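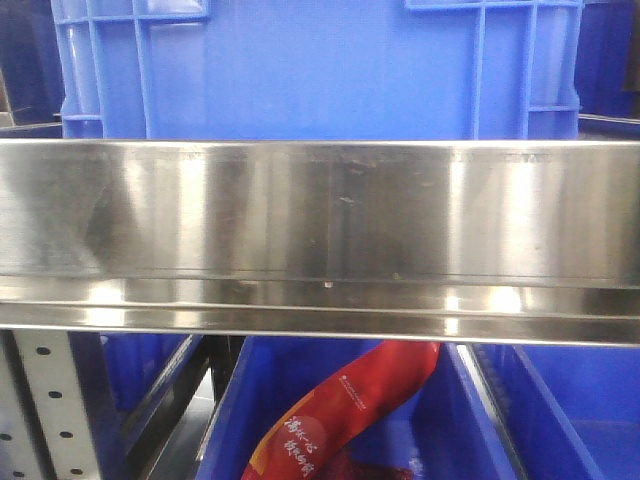
Week 4. Bins, racks, and the space around them. Started late today so these notes cover the parts I rushed plus the parts I skipped. Main idea for the week is the pick face, meaning the side of the rack a person reaches into. Everything on a pick face is competing for the same bit of height. You have the bin, the gap over the bin, then whatever holds up the next level. People draw a rack as lines on paper and forget the lines have thickness. Look at the steel bar running straight across with a blue crate above it and an open blue bin below. The bar has a broad flat face and then a lip sticking forward underneath, and that whole depth is height you can't reach through. Put it in your sketches. The punched upright at far left eats width the same way.

Terms, quick, these will be on the sheet:

Upright: vertical post. Punched ones have a column of holes.
Pitch: distance from one hole to the next. Sets how fine you can adjust a shelf, if the rack is the kind that adjusts.
Front edge: where the hand goes past. Sometimes has a lip or flange.
Clear opening: bottom of the edge above to top of the bin rim below. Measure it, don't work it out from the catalog.
Nest: empties sitting inside each other. Takes tapered walls.
Stack: full ones sitting on top of each other. Takes a rim that holds.

Nest and stack get mixed up every year. A bin can do both, one or neither. Check before you write the order.

Reach and the clear opening

Rule we use in this course: if you can't see the floor of the bin from where you stand, you pick by feel, and picking by feel is slow and gets you the wrong part. Two ways out. Lower the bin, or open up the gap over it. Raising the front edge of the bin itself does nothing for you, I had four people write that on the last homework and I don't know where it came from.

Lower levels are the worst. The level above shades them and you are bending too. So low levels get big things, slow things, things you can tell apart by shape. Flat things and things that look alike go at chest height with a light on them. Pudar's chapter has a drawing of this, the one with the elbow angles. Skip his section on carousels, we don't have time for it this term.

Color. One color for all the bins looks nice and tells you nothing. If every bin is the same blue then the label is doing all the work, so the label had better be on the face you see when you walk up. Labels on the floor of the bin are useless as soon as there is stock in there. Labels on the rim get rubbed off. Front wall, centered, big type.

Large single items

Not everything is screws. A wide thin part like a ring or a hoop or a gasket is a pain to store because it takes the footprint of something much bigger and weighs almost nothing. Options: lay flat in a wide bin, hang on a peg, stand on edge in a divider. Laying flat is fine for one or two. After that you are lifting the top ones off to get at the bottom ones.

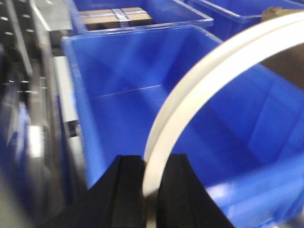

Fig. 2. White ring across an open blue bin, looking down into the bin.

Test for flat storage: the part goes in level and comes out level, with room at the rim for your fingers. If you have to tip it, bin's too small. If it slides around when you pull the bin, too big, add a divider. Also glare. Smooth plastic floors throw light back at you and a pale part on a shiny patch is hard to pick out. A dull liner fixes that for cheap. Wuisan sells them cut to size but kraft paper works.

Depth too. A deep bin with one shallow layer of stuff in it is mostly air. You are paying shelf space for the air. Work out your fill level first, pick the bin second. Most of you did it in teh other order.

Worked problem from class, cleaned up. Rack bay at Flaronon, the 992 bay, 4 levels, 20 bins. Parts list is on the back of the sheet. Steps:

1. Sort parts by how often they get picked. Forget size for now.
2. Top of the list goes between waist and shoulder.
3. Now look at size. Anything that won't go in level moves to a wider bin on the same level if there is one, next level down if there isnt.
4. Check clear opening at every level. With the edge thickness in.
5. Walk it. Stand where the picker stands and see what you can't see.

Step 5 is the one that gets skipped. Adi Saragih will sign off on step 5 in lab and will not take a drawing instead.

Floor space in front of the rack

A rack needs standing room. It also needs turning room, for a person holding a full bin with both arms, and that's wider than you think. Trouble is the aisle between a rack and a bench looks like free space on the plan, so stuff moves into it. Carts, boxes, seating. Anything on wheels will end up there sooner or later.
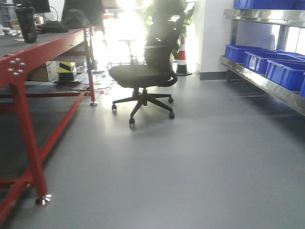
So on your plan, draw the aisle as an object. Give it a line and a name, same as the bench. If a chair belongs to the bench, draw it twice, once pushed in and once pulled out with somebody in it, and see what's left over for the person at the rack. A five-spoke base sticks out past where the seat makes you think it ends. Boxes under a bench are OK as long as nobody sitting there needs the leg room, and as long as you don't have to move one box to get to the one behind it.

Mark the low stuff. Bench feet, anything at shin height near the path. Stripes help but only if they face the way people walk in.

For next time

Read Pudar up to the carousels. Skim the Stultena case, mostly the floor plans, we'll argue about plan B.

Homework is 30 points. One real shelf or rack, yours or the lab's. Sketch of the pick face with thicknesses, clear opening for each level, one change you would make and what it costs you somewhere else. Every change costs something somewhere, points off if you leave that part blank.

Hand in on paper. Questions to me or to Adi, before lab please, not during.

V. Munasinghe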